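Left gripper cable keeps snagging on two-arm setup

Wikby Community > Workshop help > Arms and grippers

Finn Vogler
8/15/20

Hi all, hoping someone has been through this. Two white arms, grippers, the left one two-finger with black pads, set up in a kitchen for cutlery work. Pick up a spoon, hand it over, put it down, that sort of thing. Right arm is fine. Left one stops with a following error on the wrist joint, nearly always when it comes back down from a high reach. Restart clears it, then 10 minutes later same again.

Already tried: new pads, retightened the gripper screws, dropped the speed. Slower helps a bit but not enough. Cable on the left goes from the gripper housing in a loop and back down towards the base. Supplier (Frerichs) says the cable is "within spec" and to send the arm in, dont want to do that if its just routing.
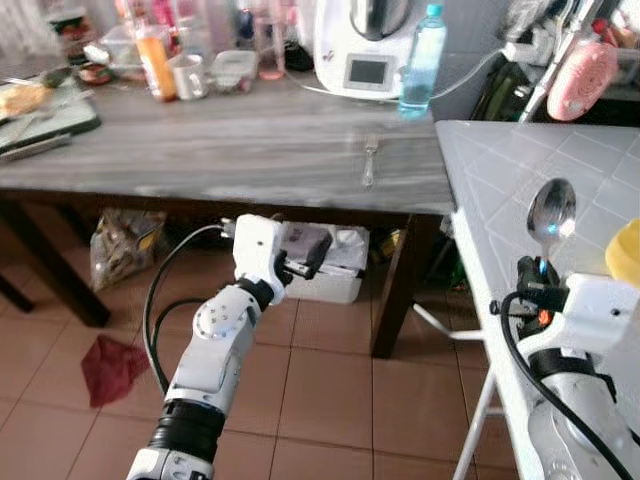 Page 2 of 5

Should have said, both arms run the same program mirrored. Fingers open and close fine on both, even when the wrist has faulted.

Bernadette Blackwood

Cable, almost certainly. Had the same on ours at Furnirham. Your loop goes out to the left of the arm, so look at what it does when the wrist turns. Power off, support the arm, move the wrist by hand through the whole range. Feel it go stiff near one end? Then the cable is too short between clips, or pulling at the plug.

What I did: undid the clip nearest the gripper, gave it a bit more slack, clipped it again lower down. Soft strap, not a zip tie, zip ties bite into the jacket. Then look at the plug on the gripper end, ours had a bent pin as well. Rezero the wrist afterwards or your handover will be out. Roughly 800 cycles since and no stops.

Don't leave the loop so big it catches the table edge though. Ask me how I know.

Aurélien Moulin

Could be the power supply?

Kai Lammers

Second what Bernadette said. Also swap the two gripper cables over before buying anything. If the fault moves to the right arm its the cable, if it stays put its routing or the joint. Takes no time. Preltar sell a longer one with a softer jacket, we fitted those in October and havent touched them since. Check the plug type first, there are two.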